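Does a hat stand keep a cap in shape?
Project report, Peninah Minja and Salim Ogola

Our brief from Ladside was to test the claim that a soft cap kept on a stand holds its shape better than one left on a shelf. We doubted it from the start, and we still do.

The stand is a plain round one with a flat, dark base. We chose a beige newsboy-style cap, as the soft textured fabric seemed likely to sag if anything would. The stand sat on a white table so that we could trace the outline of the cap.

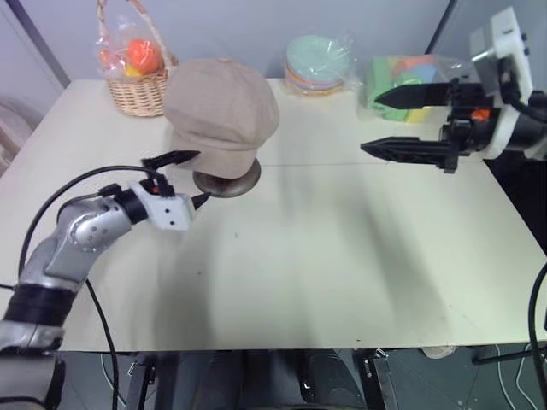 Salim measured the crown every evening for 22 days. A second cap of the same kind lay on a shelf in the Hendcombe store room. At the end, the gap between the two was 4 millimetres, and Peninah got a different answer when she repeated it. A tape measure on soft cloth is not much of a tool.

Caroline Muli thought the cap from the stand looked smarter. She knew which one it was, so we have not counted her view as a result.

Neema Rotich has suggested a longer test in June with stiffer hats. We would want a better way of measuring before agreeing to it.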